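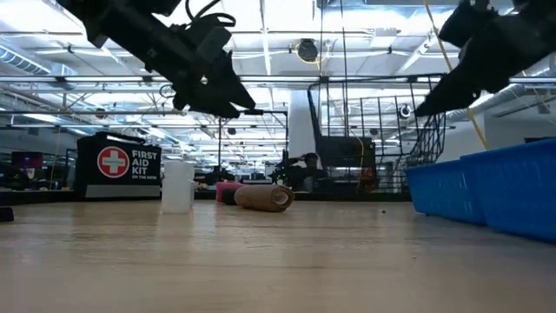 Packing a first aid bag for travel – speaker notes
Session for site leads, Reldale depot

Opening. Introduce myself and thank Nandini D'Souza for the room. The talk covers how a portable kit is laid out, sorted and checked before it leaves the building. Treatment is in the afternoon session with Anahera Lowther, so hold those questions for her.

Slide 1. Scope. One soft bag per vehicle. The wall cabinets at Drestgate are on a separate schedule and are not covered today. Say this early, it came up both times in December.

Slide 2. Clearing the surface. Start with a flat table at waist height. Bag at the back left, bins on the right, everything to be sorted in between. Left-handed people can mirror it. Bag stands upright with the handle on top so the label can be read from the doorway.

Slide 3. Two bins. One for items going back in, one for items coming out of service. Label the bins before opening the bag. At Numholm both bins were the same color and had no labels, and a set of expired dressings went back into circulation. Pause here. Ask who has had the same problem.

Slide 4. Rolled items. Bandages and cloths are rolled, not folded. A roll keeps its shape in a side pocket and can be paid out with one hand. Roll from the short end, firm but not stretched. An elastic bandage stored under tension loses recovery – pass the sample around. Show a good roll and a bad one. If the center slides out when held on end, do it again.

Slide 5. Containers. Rigid containers go in first, against the back wall of the bag. Lids checked by hand. Translucent ones are preferred, since the fill level can be read without opening them. Nothing is decanted without a label that gives contents and date.

Slide 6. Order of packing. Rigid items, then rolls, then flat dressings, gloves last and on top. Close the zipper fully, lift by the handle, hold for a few seconds. If the bag tips to one side, move the heavy container toward the center and repeat.

Slide 7. Check interval. Every 6 months, and after any use. A full check takes around 20 minutes with the sheet. Sânziana Ghiță keeps the signed sheets. The Barros template is still valid, ignore the old column for scissors.

Exercise. Pairs, one bag per pair. One reads the sheet, the other packs, then swap. Walk the room. Look for gloves at the bottom.

Questions. Spare sheets are on the table by the door.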